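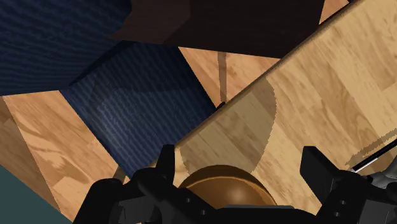 **How was the pick-up routine tested before it went on the real arm?**

It was run in simulation for 1,260 attempts, using the Movness model of a two-finger gripper and the same control code we planned to load in the lab.

## Method

Start positions were varied at random within the arm's reach. Each attempt stopped after 8 seconds, or sooner if the arm hit its joint limits. Our proposal asked for 3,000 attempts, but the shared computer at Mader was booked for most of October, so we reduced the number.

The first 1,000 used a fixed closing speed. For the rest, the speed dropped near contact.

## Still to do

- Repeat the slow-closing runs with a lower friction value
- Move the logs to the Unach folder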